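Minutes — props and tables catch-up, July
Upstairs room, start 10 am
Chair: Duván Llanos. Minutes by me, typed as we went, sorry for spelling
Apologies: the Sperling people, stuck on another job

1. Last minutes
Read, accepted. One fix — the shelf labels went to Weltance, not Drukmont. Changed on the shared copy.

2. Bowls and fruit
Pink bowl, gray one, green pear, white table.
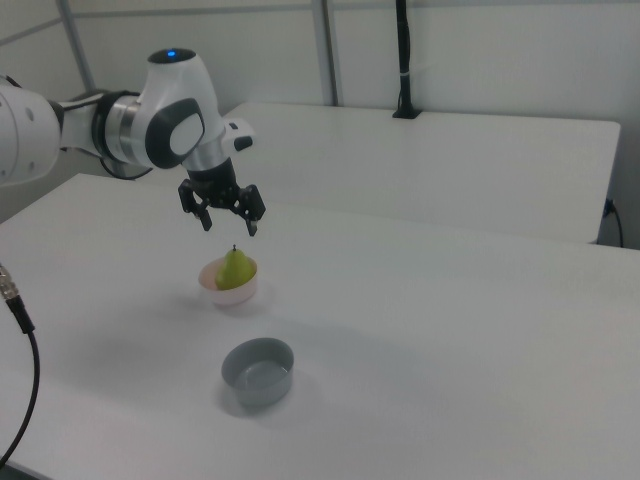
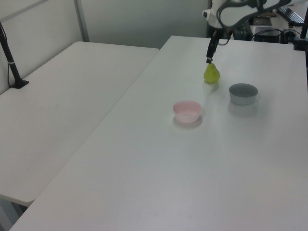
Long talk on whether to keep the two colours. Duván wants to keep both, easy to say "the pink one" and everybody knows which. Others would like a blue as well. Agreed: stay with pink and gray till end of month, look at blue after that.

Pear. Keep it. Apple was suggested, rolls too much. Banana no good in a small bowl. Lemon maybe — Duván to bring one from home and we'll see.

Spare bowls are in the Kolluretti box, second shelf. Please put them back nested, small inside large, not stacked on there sides. Two came back last month with cracks in the rim and went in the bin.

Wipe bowls with the soft cloth only. The scourer leaves marks, the gray shows it worst.

3. Tables
White tops are picking up pen and tape residue. Eucalyptus oil gets the tape off, warm soapy water for the rest. No spray with bleach in it, it dulled one of the old tops downstairs.

Question on pushing the tables together to make one big one. Tried it in the old room, edges didn't line up and things got caught in the join. Leave the gap. Somebody asked for a tablecloth, glare in the afternoon — no, slides about. Blinds instead, see item 5.

Nothing to be left on the tables overnight that isn't meant to live there. Means cups, keys, lunch. Esp. lunch.

4. Orders
Drukmont quote in for new bowls. $104 for the mixed set, colours can be picked. Delivery extra if under the minimum, so we'd add the storage tubs to the same order. Agreed to go ahead, Duván to place it.

Sperling can do tubs with lids, but only in lots of 500, silly for us. Dropped.

Budget left for the quarter is $715 before the Drukmont order. Want to hold some back for chairs — the one with the bad castor is getting worse. Weltance has a seconds list, worth a look before buying new. Action on me.

5. Room
Blinds: one cord frayed, won't come down all the way. Building office told twice. Will write this time instead of ringing.

Floor gets mopped in the evening, so chairs up please, last one out. Went round the table on whose turn it is and didn't get anywhere. Roster to go on the door.

Heater noisy again. Turn it off when anyones on the phone.

Kitchenette — the green sponge is for dishes, the yellow one is for the room. They've been getting swapped. Will write on them in marker.

6. Labels and the list
Contents list on the cupboard door is out of date, still shows the wooden spoons and they went ages ago. Needs redoing shelf by shelf. Duván happy to read out if someone else types. Set aside an hour before next meeting.

Discussed colour names on the list. We have "gray", "grey", "slate" and "dark" all for what looks like the same bowl. Agreed on "grey", one spelling. (Yes I've used both above, will fix.) Pink is just pink, not "rose".

7. Other business
Parking: back gate locked after 6, use the side.
Kolluretti want their box back at some stage. No rush but we need something to put the bowls in first — tubs should cover it.

Actions
Duván — Drukmont order incl. tubs, bring lemon
Me — Weltance seconds list, letter re blind, roster for door, marker on sponges
All — bowls nested, tables clear at night

Next meeting same time, same room. Closed 10.50, bit over.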